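December, evening

Rain again, so I stayed in and worked on the family recipes. I have been putting this off since the summer. The box has been sitting under the hall bench and I moved it twice to vacuum, which was all the progress it made.

The notebook Grandma kept is dated 1961 on the inside cover. Most of it is in pencil and some pages have gone gray where her hand rubbed them. She wrote amounts the way she talked. "Enough flour." "Sugar, the small cup." I don't know which cup was the small one. Mom thinks it was the green one with the chip, and that one got thrown out when they moved from Preder.

I typed up 16 recipes before lunch. The plum dumplings took the longest. There are 3 versions, and the second one is crossed out so hard the paper tore. I copied all of them, including the crossed-out one as far as I could read it.

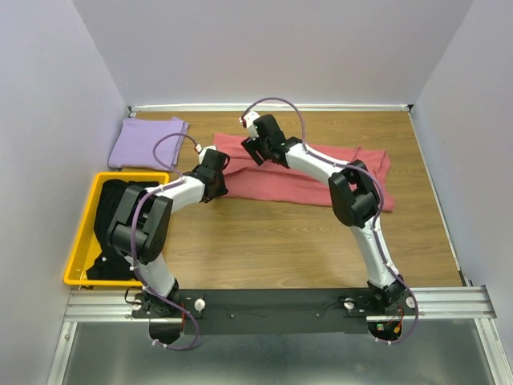
After lunch I called Aicha Kettani to ask about the walnut roll. Her mother and my grandmother traded recipes for years when they lived on the same street in Brarneck, and I was fairly sure the walnut roll came from their side. She said no, her mother always told people it came from ours. So now it belongs to neither family. She did have a card for it, and she read it to me over the phone while I typed. The card says to scald the milk and pour it over the nuts. Grandma's page leaves that out completely. That may be why mine has come out dry every time.

We talked for close to an hour. Her knee is better. She is going to her son's for the holidays and is not looking forward to the drive. She asked if I still had the heavy rolling pin and I said yes, but the handle is loose.

The page for the poppy seed cake has a phone number written up the side and the name Kovačević. Neither of us could place it. Aicha thought there was a grocer by that name near the bus stop. I typed it in as a note, number and all.

Tried the walnut filling around four with the scalded milk. It was looser than I expected, so I let it stand while I made the dough. I used the yeast from the back of the fridge and it was slow. Should have bought new. 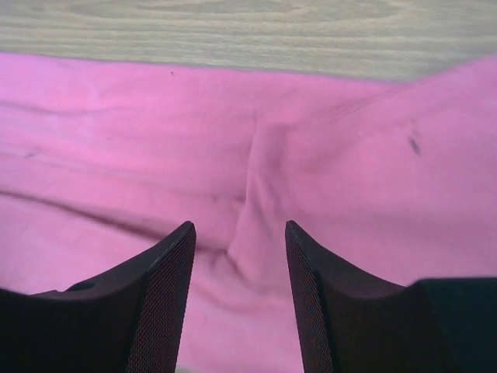

The roll split along one side in the oven. I had it seam up, and the card says seam down, which I read after it was already in. The taste is right, though. It is much closer to what I remember than anything I have made before. I ate two slices standing up and wrapped the rest.

Page 119 is the last one with writing on it. It isn't a recipe, just a shopping list: lard, matches, blue thread, onions, stamps. I wasn't sure whether to type it. I did, and put it at the end.

Things to do tomorrow. Buy yeast and plums if they have any, jar if not. Call the copy shop, Pralletti, and ask what they charge for spiral binding, and whether they can do a color cover. Ask Mom about the cup again. She may have a photo of the old kitchen with the shelf in it.

Still raining at ten. Left the notebook on the dresser and put the empty box out with the recycling.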